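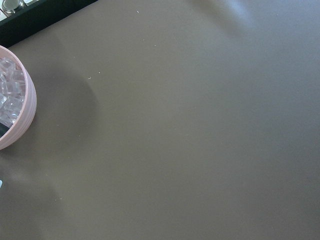 A tabletop with a dark strip along one side.

Why Do Toys Come in "Limited Editions"?

Say a toy company called Setora makes a robot dinosaur named Clutton. It's green. Kids like it. The company sells a mountain of them, and then everyone who wants a green Clutton has one. This is very sad for Setora.

So in December it paints 100 of them gold and calls them a limited edition. Same dinosaur, same wobbly left leg. The green one costs 22 dollars. The gold one costs 50.

"Limited" means the company promises to stop making them after a certain number. When lots of people want a thing and there isn't much of it, the price goes up. Grown-ups call this scarcity. Gold paint costs a little extra, but it doesn't cost 28 dollars extra.

Some people buy 2: one to play with and one to keep in the box forever, where it can have no fun at all. They hope it will be worth more someday. Sometimes it is. Often it's a dinosaur in a box.

Check the package for a number, like 7/100. That tells you which one you have and how many were made. If it says "limited" with no number, ask: limited to what? It could be a million.

Updated 02/07/2020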